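**In praise of the humble dowel**

1317 shares | 4 comments

I have been sanding dowels all week and I'm not remotely tired of it. If you had told me last August that I'd be up before seven, in my dressing gown, rubbing a stick with a bit of worn sandpaper and grinning, I would have laughed (and then asked what grit).

It started with the airing cupboard. Ours in Prurau is a lovely deep one, warm as toast, with slatted shelves that somebody fitted long before we moved in. Over the years a few of the slats had split and a couple had gone missing altogether, so pillowcases kept slipping through onto the tank. I'd been meaning to replace them with flat slats to match, but the timber yard at Enelgate only had the right width in huge lengths and I didn't fancy carrying them home on the bus. What they did have was a big tub of hardwood dowels by the door, sold as offcuts. I bought an armful.

And oh, they are beautiful things! You forget, because a dowel is what hides inside a chair joint or holds up a tomato plant. But get a good one into the light and turn it slowly and you see the grain running right round it. Some of mine were pale as biscuits and some were closer to honey, and one had a dark streak the whole way down like a drip of treacle. I sorted them on the kitchen floor by colour, which took most of an evening and served no purpose at all.

The cupboard is 98 cm across on the inside, so I cut everything a whisker under that and let each end sit in a notched batten. I'd read that you should drill proper holes for them. I tried that on the first shelf and got two of the holes so far out that the whole shelf looked like it was at sea. Notches are much kinder. You cut them with a saw and a chisel, drop the dowel in, and if you want to lift one out to give it a wipe, out it comes.

Then there's the rounding of the ends, my favourite bit. A sawn end is sharp and catches on towels, so I've been softening every one of them by hand. Coarse paper first, held in a cupped palm, twisting the dowel back and forth as if you were trying to light a fire with it. Then medium, then fine, then a rub on an old tea towel. You can feel it change under your thumb. I did the first few too quickly and they came out lopsided — more like chewed pencils — but by the second shelf I'd found the rhythm of it. Go gently at the rim and leave the middle alone until last.

For finish I used a plain wax from Daly, the one in the flat tin, and only a scrape of it. I did one dowel with oil as a test and it went a shade darker than I wanted. It's still nice, so it has become the thing I prop the pantry window open with.

All three shelves are in now. Each holds the heavy towels without sagging, the warm air gets up between the rods, and the pillowcases stay where they're put. I've ended up with a bundle left over and my head is full of plans. A rail for the back of the bathroom door! A hanging rack for the onions! Veronica Pană from my evening class has already claimed two for a weaving she wants to hang in her hallway, and she has asked for the ends rounded, so word is getting out.

If you want to have a go, look for straight ones. Roll each dowel along a flat counter before you pay for it, and if it wobbles, put it back. The nice man at the yard watched me do this for nearly 36 of them and only sighed once.

Next month, the onion rack, if I can work out the knots.

Comments (4)

Marrow_and_me
The rolling trick is brilliant, I always held them up to my eye like a telescope and still brought bent ones home. What thickness did you go for?

Reply from the author
The fatter ones, about as thick as my thumb. I tried a thin one and it bowed under the bath sheets!

Flevon Lane Knitter
I have a dowel under my stairs holding up a curtain that my father put there. Never looked at it properly until I read this. It's lovely wood.

Tess B.
Please do the onion rack. I need the knots explained slowly. 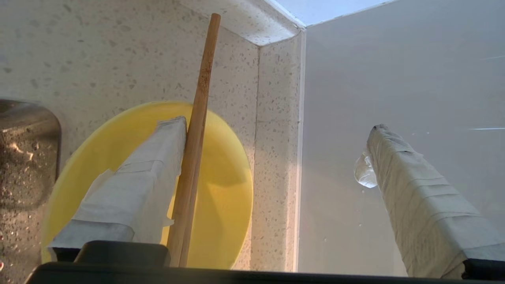 Honey-brown wood, a few darker streaks, and a rounded end at the top. Look at that grain!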